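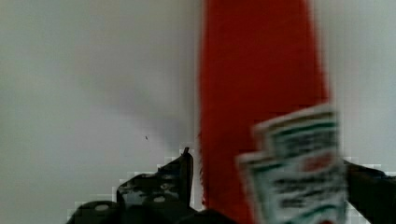 Ketchup: cupboard or fridge after opening?

Forum: Kitchen and Pantry - Storage

flakby_anna wrote:
Hello all. I moved to Kutthorpe in February and I share a kitchen with two other people. We buy one big red squeeze bottle of ketchup together, and we cannot agree where it must live. I grew up with ketchup in the door of the fridge. My flatmate keeps it beside the cooker and says it is full of vinegar, so nothing can happen to it. The label says to refrigerate after opening, but he thinks this is only written to be safe. Who is right? We use one bottle in maybe two months.

Biselov wrote:
Fridge. If the label says fridge, I put it in the fridge. I do not see what there is to discuss.

old_larder wrote:
There is a bit to discuss. Cafés leave it on the tables all day and I have never been ill from it. But a café finishes a bottle quickly, and you need two months. With your speed I would also choose the fridge. Beside the cooker is the worst place of all, it gets warm there every evening and the colour goes brown at the top.

Hong wrote:
I must disagree with both of you. Cold ketchup on hot chips is a sad thing. We keep ours in a dark cupboard, away from the oven, and it tastes the same at the end as at the beginning. Sugar, vinegar and salt, all of them were used for keeping food long before we had fridges.

Biselov wrote:
Hong, how many are you at home?

Hong wrote:
Five, with three teenagers. I admit a bottle does not become old here.

Biselov wrote:
Then it is the same as the café!

Helmut Meinecke wrote:
Good evening. I cooked in a school canteen for many years, 234 lunches on a normal day, so I have seen a lot of ketchup. My advice is to look at the cap more than at the place. The dried crust under the lid is where the trouble begins. Wipe it with a damp cloth each time you close it - it takes a moment. And do not let the nozzle touch the food on the plate, because then crumbs and fat go back inside.
For two months I would use the fridge. If somebody wants it less cold, he can take the bottle out when he puts the chips in the oven.

flakby_anna wrote:
Thank you, Helmut, I looked under our cap and I am ashamed. It is clean now. One more question, do you store it standing on the cap or on the bottom? Ours is a tall one and it falls over in the fridge door when I open it too fast.

old_larder wrote:
On the cap, if the cap is wide and flat. With a narrow cap, stand it on its bottom and put something heavy next to it. My door has the milk on one side and the mustard on the other, and between them nothing moves.

Hong wrote:
Or buy the smaller bottle, then you have no problem with the height and none with the two months either.

flakby_anna wrote:
The small one costs 40 pence less but has only half inside, so my flatmate will not accept it. I have written the opening date on the bottle with a marker and it stands now between the milk and the jam. He has already complained that it is cold.

Biselov wrote:
Tell him to warm his chips more.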